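3.2 Dust load and memory contact faults

The office machines in the Tumik building were retired in two batches, and 300 of them passed through the intake room during the study. Each tower was weighed as received, opened, brushed out over a paper tray and weighed again. The difference was logged as dust load. Machines with visible liquid damage were left out, as were those missing a side panel on arrival.

Memory was tested in place before any module was pulled. A machine that failed the first pass had its modules reseated once and was tested again - a pass on the second run was coded as a contact fault, and a second failure as a module or board fault. Park and Coetzee (in press) use a stricter rule with three passes, so the two sets of rates should not be compared directly. The layout of a typical board, with the slots running in a row next to the processor socket, is shown in Figure 2.

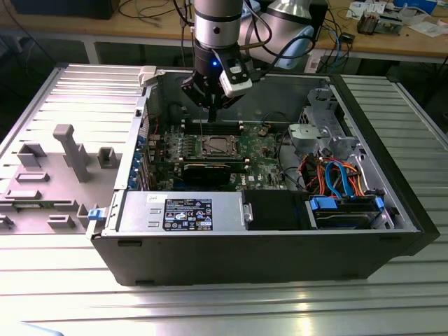

Figure 2. Open desktop tower on its side, with the side panel removed. The processor socket has no cooler installed; the memory slots are the black row just behind it.

3.3 Storage conditions

Towers waiting for intake were kept on open shelving in the Diltaron annex for up to 12 weeks. Humidity in the annex was logged every two hours. Storage time was entered in the model as a covariate, together with floor level in the original building, as ground floor offices were carpeted and upper floors were not. Machines stored for less than one week were treated as having zero storage time.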